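About Flurau

Flurau builds and rents tabletop robot cells for small packing and kitting shops. Anayeli Tovar and Yesenia Meléndez started the company in Fledville after several years of fixing other people's automation. We now have 24 employees, and all of them work out of the same building on the east side of town.

Our main product is the Flinard cell. It is a work table with robot arms, grippers, controllers and the software that ties them together. Customers use it to move small goods from one container to another.

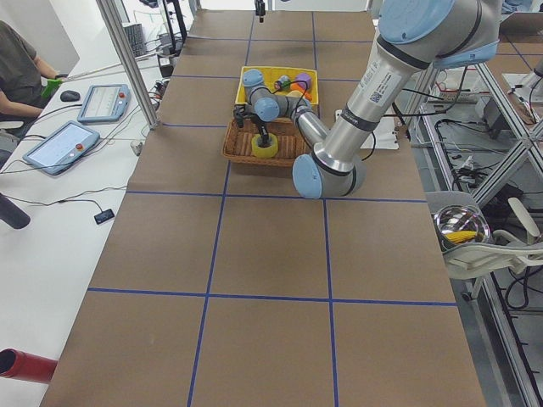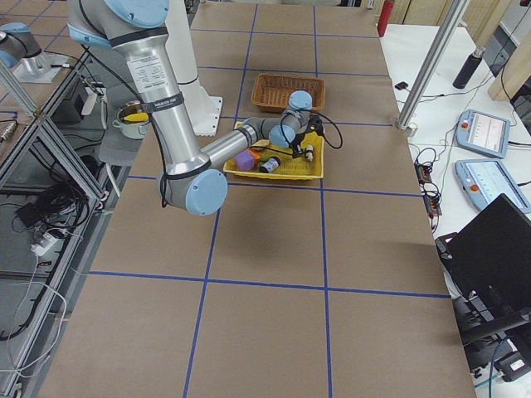 How long does it take to get a cell running on our own parts?

Most customers are running one of their own parts within 31 days of signing. The first part takes the longest, and later ones usually go in over an afternoon. If your parts are soft, shiny or very thin, plan on extra time and send us samples early.

What you get

A standard Flinard order includes the table, the arms, one style of gripper, the controllers and a year of support by phone. Delivery and setup are part of the price inside a 600-mile drive of Fledville. Past that we charge for travel at cost and show you the receipts.

Customers who don't want to buy can rent. The shortest rental is three months. We rent the same cells we sell, and if you decide to keep one, half of what you have paid comes off the purchase price. About half our renters end up sending the cell back when their busy season is over, and that is fine with us. October is when rental cells go out the door fastest, so ask early if you need one for the holidays.

We also sell a service called Becerra. You send us a box of your parts and we try them on a cell in our shop. You get back a written report that says which parts we could pick, how often we dropped them, and what we would change. Sometimes the report says a robot is the wrong choice. The fee for Becerra is credited toward an order if you place one within the year.

What we don't do

We don't build cells for heavy parts. We don't do welding, painting or food contact work. If you call about one of these we will tell you who else in the state to try.

We also don't promise a cell will match the speed of a good packer. In most shops it won't. It runs at a steady pace on dull work, and your people can be moved to jobs where they are short-handed. Some customers have found that a cell pays off only on the second shift, and they leave it switched off during the day.

How we started

Anayeli ran maintenance at a parts distributor. Yesenia wrote control software for conveyor lines. They met on a job where a large picking system had been put in for a customer who shipped a few hundred orders a day. The system was too big for the building and too hard for the staff to change. Whenever a new item came in, someone had to be flown out.

The first Flinard was put together in a rented garage and went to a craft supply store that packed mixed kits by hand. It broke down a lot. The store kept it anyway, and the list of complaints they wrote up that first winter became the plan for the second version. The fasteners are a standard size now because of item four on that list.

To date we have put 109 cells into service. Anayeli still handles installation and field service. Yesenia runs software and the Becerra test work.

Training and support

Two people from your shop spend two days with us before the cell ships. They don't need to know how to program. They do need to be the people who will be using it, and we have learned to ask about that — a manager who takes the class and then goes back to the office isn't much help when a pick fails at seven in the morning.

After setup, support calls go to one of the people who install the cells. Phones are open from 6 a.m. to 6 p.m. Software updates come out a few times a year. You can skip any of them, and we keep the older versions available for customers who would like to stay where they are.

Spare fingers, pads and cables are kept in stock and go out the same day if you order before noon.

Visiting

You are welcome to come and see a cell run. Call a few days ahead so we can have one free, and bring some of your parts if you can carry them.

This page was last updated May 31, 2024.

Related pages
Flinard cell: sizes and prices
Becerra part testing: how to send samples
Rental terms
Training dates
Spare parts order form
Jobs at Flurau
Directions to our Fledville shop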